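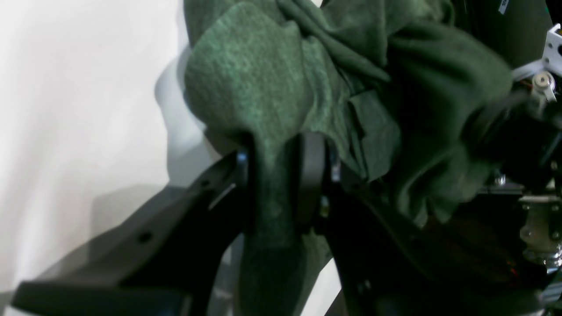

Dark green fleece, bunched and folded.

Fleece month at the Raden mending room
By Aniela Ziółkowski

Many of you wrote to me after the last newsletter with the same question: what can we do with old fleece blankets and jackets? In the mending room we have now received 39 pieces, most of them in green or gray, and I would like to share what we have learned from washing, folding and cutting them.

First, the washing. Fleece likes cool water and very little soap. Please do not use fabric softener, it stays in the fibers and the cloth becomes flat and a little greasy to the hand. Turn jackets inside out and close the zippers. I dry everything on the line, also in winter, when it takes one night in the hallway. The iron must stay in the cupboard. I melted one sleeve in my first year here and I still have the mark on my ironing board.

The second subject is folding, which gave us more discussion than I expected. A thick fleece does not keep a sharp fold like a cotton sheet. It makes a big round lump, and if you pick it up by the middle, the rest hangs down in a long tongue and pulls the pile apart. Quyên Quan showed us her method, and we use it now for all the blankets. She folds the cloth in half two times, strokes the air out with the forearm, and then rolls it from the closed side. The roll stands upright in a box and you can see the color of each one from the top. For dark cloth it is a good help, as bottle green and black look the same at the bottom of a deep shelf.

If your fleece is too worn for a blanket, you can cut it. The edge does not fray, so you need no hem. We make mittens, neck warmers and linings for the bottom of shopping bags. Before you cut, pull the cloth gently in both directions. One direction gives more. For mittens, the stretch should go across the hand. Mark with chalk on the back side and use long scissors, with slow cuts. Small scissors leave little steps in the edge.

The scraps go into the sack by the window. They are for the floor cushions of the Clellinura reading group, and each cushion takes almost 400 grams. Please remove buttons and labels before you put anything in. Zippers we keep in the Drorka tin, sorted by length.

We still need polyester thread in dark green and dark gray, and two or three pairs of chalk wheels, if somebody has them at home. We do not need more white fleece at this moment.

The next evening for fleece is April 18, 2018, in the usual room, second door after the stairs. Bring one piece, already washed, and your own scissors if you have a favorite pair. Tea is on the table from the beginning.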